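Laurențiu Cozma
Saturday, after lunch

Small thread about towels, because last week I promised this to two people and then forgot.

We moved to Birville in September and the new bathroom has one shelf. One! So the big towels had to go in the bedroom, and only the small ones can stay near the sink.

Before, I folded every towel in half, then again in half, and made a pile. The pile always fell when I pulled one from the middle. My wife was more patient with it than me.

Now I fold in three along the long side, then in half, and I stand them up in a row like books. I can take one and the others stay in their place.

For the small terry ones I do it on the table with the green felt. The cloth does not slide there, and I can make the edges meet without chasing them.

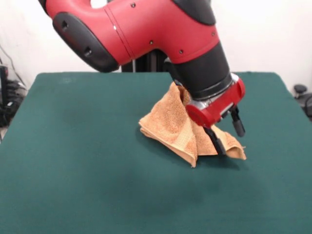 Orange-tan terry towel on the green felt.

The woven band near the edge is useful. I put band on band, and then I know the towel is straight. With towels that have no band I need to look at the corners, and it takes me longer.

Do not press too much with your hands. Terry has these little loops, and I like them to stay a bit high. I only pass my palm over it one time, from the middle to the outside.

Somebody asked about weight. My small ones are 300 grams per square meter and the big ones are 590. The big ones I roll - folded in three they are too thick for my shelf.

Also I stopped using softener. My neighbor says this is a mistake, but for me the towels dry the hands better without it.

Next I must do the kitchen cloths. They live in a drawer that does not close completely, so if you have a good fold for very thin cotton, please write me.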